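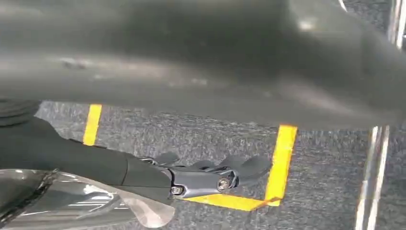 Dark grey, with a few faint scuffs.

Print this story | E-mail to a friend

Rozália Holub had joined the Flistov school dance team to get out of hockey, and by January she was its captain, the other candidate having moved to Pukbridge.

Her first act was to lengthen the routine. It ran to four minutes now, with a lift in it. Mr Aguirre, who taught geography and had been given the team as a sort of punishment, asked who was going to be lifted.

"You can't ask that yet," said Rozália. "It frightens people."

They practised in the corridor outside the canteen while the hall was full of mock exams. Eleven girls and a boy called Paltolach stretched against the radiators and learned to turn left without hitting the fire door.

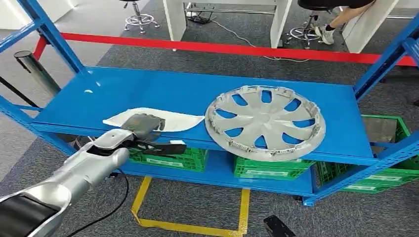 Hubcap on the blue shelving.

The assembly was on Mon 4 February. Seventy first-years sat cross-legged on the floor and were told to be generous. The music started, stopped, and started again from the middle, so the team began with the lift.

It was Paltolach who went up. He hadn't been asked either. He rose over the front row with his arms out and the look of a boy reading his own school report — and then he smiled, and the first-years roared.

"Was that the plan?" Mr Aguirre said afterwards.

"Most of it," said Rozália, and went to find out what he weighed, in case they were invited anywhere.

11 comments | 4 shares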